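Search this notebook Enter keywords

March, late afternoon

Back on the football tracking work for Brevutitz, and what a nice long day of it. I went through the third-down plays again with the new Nerix build, the one that is supposed to stop losing the slot receiver whenever he crosses behind the tight end (it still loses him sometimes, bless it, but much less than before!). The full set is now 3741 snaps, all relabeled by route, and I only had to throw out two where the clock had been typed in wrong.

The Awan vests are another story. Four of them came back from Vumside and two drift badly on hard cuts, so a simple out route looks like the poor fellow ran into the bench. I swapped the batteries and re-zeroed them, and I'd like whoever is in first tomorrow to try them on the short shuttle before we trust anything they say about top speed.

Still to do: the blitz tags, which I keep putting off, and a kinder name for the "broken play" folder, as half of those went for first downs.

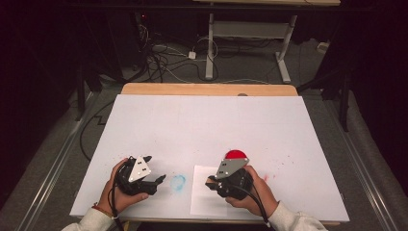

Both grippers at the white board, red piece in the right one.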